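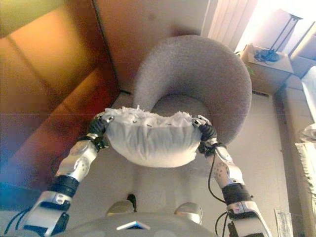

Event Operations II — Notes for Session 2
Seasonal night events: planning the route, the queue and the closing hour

These notes go together with the slides. Please read them before the seminar, and bring your own sketch of the site plan. The case we use is the Culladlow Lantern Walk, which was organized by the company Londirik in a public park during the autumn season. Their operations manager, Nidia Llanos, gave us the attendance sheets and the staff diary, and I thank her for it.

1. What is a "walk-through" event

A walk-through event has no stage and no seats. The visitors enter at one point, follow a path with displays, and exit at another point. Lantern trails, light gardens and many autumn festivals are of this type. For the visitor it feels free, but for the organizer it is a pipe. What enters must come out, and if one place is narrow, everything behind it becomes slow.

Because of this, the total number of tickets tells us very little. We need the number of people who are on the path at the same time. In Culladlow the license allowed 800 persons inside the gates at any moment. On the evening of 17th October they admitted 1,387 visitors in total and stayed inside the license all the time. Both numbers are correct, and students mix them very often in the exam. Please write always "at one time" or "in total" next to your figure.

2. Timed entry

Londirik sold tickets with an entry slot, but without an exit time. This is the usual practice. The difficulty is that families with small children walk slowly in the first part, where everything is new, and then quickly at the end, when the children are tired. Groups of young adults do the opposite: they pass the first displays fast and stay long at the food stands.

Valdir Bragança, who was responsible for the gates, wrote in the diary: "The early slot is full of strollers. The late slot is full of people who do not want to go home." From this observation he changed two things for the following weekend. The early slots became smaller, and the music at the food area was made quieter before closing. The second change cost no money.

Exercise for the seminar: draw a simple curve of the people on site during the evening, first with equal slots and then with smaller early slots. You do not need exact values. I want to see where the top of the curve moves.

3. Where to place the strongest display

Many beginners put the most beautiful display directly after the entrance, so that the guests are impressed. It is a mistake on a narrow path. Everybody stops to take photos, and the queue goes back to the ticket check.

In the first plan for Culladlow, the big lantern arch called Drarkari stood just behind the gate. Mylene Macapagal, the designer, wanted to keep it there, and her argument was good — the visitor must understand in the first minute why he paid. The compromise was to move the arch to the open lawn, still visible from the gate but reached later. People saw it, they walked towards it, and they had space when they arrived.
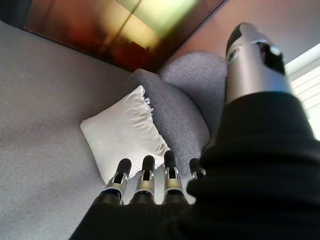
Keep in mind that the space in front of a display is used by two kinds of people, those who stand and those who pass. Draw both on your plan. If the path goes between the photographer and the object, you will have a conflict all evening.

4. Sound, darkness and neighbors

A night event needs darkness, but the steps, the ramps and the exits need light. Walk the route yourself after sunset, with the final lighting, before you sign anything. The plan for Culladlow was first walked in July, when the evening is long, and a small step near the bridge was not noticed until the rehearsal in autumn.

For the neighbors, the worst moment is usually the departure, with car doors and loud talking. The shuttle line Frota was ordered for this reason, with its stop on the far side of the park.

5. Reading and homework

Read Bianchini, "Crowds in Open Spaces," the chapter on bottlenecks. Brunello Bianchini writes about daytime fairs, so note for yourself which of his rules need darkness added to them.

Write one page on this question: which display of your own event would you move, and what would you lose by moving it? Send it to Jucélia Brito, the course assistant, before the next session. Please put your name on the page itself, also when you send it by email.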